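Search this wiki Go Advanced

Play food

Play food is the name for toy versions of things we eat, made for children to cook, serve, sell and (if they're very small) chew. I've been collecting it for longer than I'd like to admit, so you'll have to forgive me if this article wanders off towards my own shelves now and then.

Materials

Most of what you find in shops today is hollow moulded plastic, but there's plenty of wood and felt about too, and I have a soft spot for old painted plaster hams from dolls' houses. Wooden pieces are often cut in two and held together with a hook-and-loop patch, so that a child can slice them with a blunt knife - the noise it makes is half the fun! Felt is lovely and quiet but picks up every hair in the house.

Common types

Fruit and veg come first in nearly every set, probably as they're easy shapes to mould and easy to name. My own Mistar set is a good case: 30 pieces, and more than half of them came off a tree or out of the ground. Sushi crept in later and I was delighted when it did, all those stripes and bumpy white tops. Rima Tarawneh, who swaps pieces with me every August, thinks the potato is the hardest thing to get right. Too smooth and it's an egg, too brown and it's a stone. I rather like the yellowish-green ones with a few little spots.
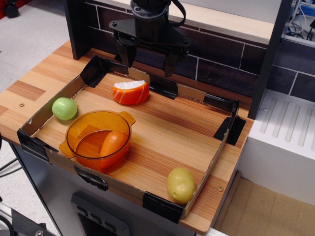
What size should play food be?
Big enough that it can't fit wholly inside a small child's mouth, and small enough to hold in one hand. Follow the age given on the packet, and keep the smaller pieces for older children.

Pots and pans

Cookware is usually sold separately, which is a nuisance, and it hardly ever matches the scale of the food. A sausage or a carrot may have to lean against the side of the pot to go in at all. I've got see-through pots from Trekau and solid ones from Rawashdeh, and the see-through ones win every time, as you can watch your dinner from the side. Two handles are easier than one for little hands.

Storage and cleaning

Shallow trays beat deep boxes, in my view. I use cut-down cardboard with tape on the corners - cheap, and easily replaced when somebody sits in it. Plastic pieces can be wiped with warm soapy water and left to dry on a towel. Wood wants only a damp cloth. Check hollow pieces for a small hole underneath before you dunk them, or they'll dribble for days.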